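### 3.2 Collection of Demonstrations

All demonstrations used in this study were recorded by teleoperation at the Trurkport site between January and the end of the spring term. The operator controls both arms at the same time, and the learning system receives the joint positions, the gripper openings, and the view from the head camera. No scripted motion is included in the training set.

The collection plan, prepared by Ruxandra Surdu, divides the work into 26 task variants. Each variant names a target object, a container, and the arm expected to make the first contact. The plan does not prescribe a path. Operators were told to work at a natural pace and to correct a poor grasp in the same way they would correct it by hand, by opening the gripper and trying again. Corrections were kept in the record. Earlier work on the Vadex data had removed them, and the resulting policy had no means of recovering once a first attempt failed.

Object placement was handled differently for targets and for other items. Targets and containers were returned to a marked region before each episode, with small changes in position and angle. Other items were placed freely on the table and were moved only when the session changed. The purpose was to expose the policy to everyday objects that it must leave alone. Figure 4 gives a view of the work surface in one of the crate variants.

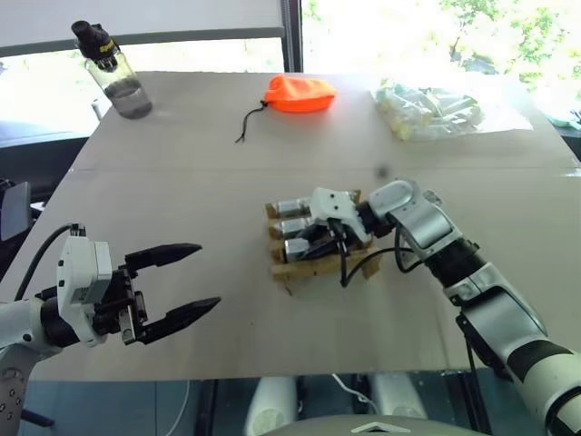

**Figure 4.** Crate variant, head view. The right gripper reaches into a wooden crate holding three metallic cylinders; the left gripper is open and empty.

The crate variants proved the most demanding to record. The fingers and cables of a gripper can hide part of a cylinder from the head camera, and the operator must then judge the grasp from a partial view. Strong daylight from the window adds to the difficulty. Blinds were left at whatever height the occupants of the room had chosen, and exposure was not corrected after recording. We consider this range of lighting a proper part of the data, although it lowered the share of episodes accepted on first review.

Review was carried out in the Căpraru annotation tool by Bianca Hodoroagă and one further reader. An episode was accepted when both readers agreed on the start, the end, and the outcome of the task. Episodes with a dropped frame sequence longer than 2 seconds were discarded without review. Where the readers disagreed on the outcome, the episode was set aside and does not appear in any of the splits reported below.

The final set holds 1,471 accepted episodes, of which 418 belong to the crate variants. Splits were made by session, so that no arrangement of loose items occurs in both training and test data. The same splits are used for the Sosix baseline in Section 4. Operator identity was stored with each episode but was not given to the policy as an input.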